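Home | Issues | Authors | Search

4.2 What visitors saw at the open day

The Bandara laboratory opened its doors for one afternoon in March, and 641 people signed in. Our interest was in what they took away from the cloth-handling demonstration, which the programme billed as "robots learning to fold". We spoke to 60 of them on the way out. Of these, 31 told us that they had watched a robot fold laundry. None had. The folding was done by people working hand-held grippers, and the Grulto arm stayed in the next room throughout.

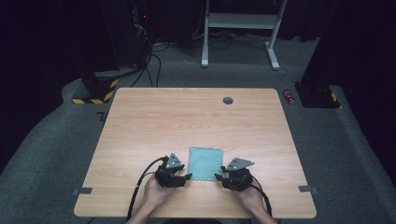

Figure 3. Hand-held grippers on either side of a cloth, Bandara laboratory.

Claims for the method rest on how well such handling carries over to a machine, and we remain doubtful. The organisers' leaflet speaks of "everyday household fabrics". The cloth in Figure 3 is small and lies flat, its edges roughly in line with those of the table, with a gripper held ready at each side. A shirt pulled from a heap is a much harder problem, and the leaflet gives no results for one. When Haque asked for failure rates she was referred to the Jutard report, which covers rigid parts only.

We do not suggest that anyone set out to mislead. The wording on the door was loose, and the guides were busy. Still, a public event that leaves half of those questioned with the wrong idea is weak evidence of public understanding, whatever the attendance.

Comments (2)

pwl: Did you ask the same questions at the Niltex event? I'd expect worse.

Anjana Haque: We did not. They declined.

Contact the editors | Copyright the authors | Back to top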